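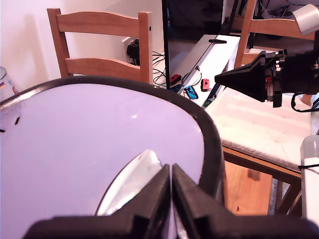

Why Do Plastic Boxes Have Lids With Rims?

A lid looks like a simple thing. It is a flat piece of plastic that goes on top of a box. But look at the edge and you will find a part that does a lot of work. It is called the rim.

A rim is the raised or thicker band that goes around the outside of a lid. Plastic bends easily when it is thin and flat. Try this with a sheet of paper. Hold it by one end and it flops down. Now fold up the two long sides and hold it again. The paper stays much straighter. A rim helps a lid in the same way.

The rim also helps the lid stay put. On many boxes it fits over the top edge of the box, so the lid can't slide off sideways.

Some lids have corners that are round. A sharp corner can crack if the lid is dropped, and it hurts more if you bump into it.

Smooth plastic is easy to wipe clean. It is also shiny, so you may see a bright spot where light bounces off it. Metal spoons do this too, and their curved shape makes your face look funny. The inside of the bowl turns you upside down!

Try it at home
Find 2 lids in your kitchen, one with a thick rim and one with a thin rim. Press gently on the middle of each. Which one bends more?

Hasora Kids, May 18, 2025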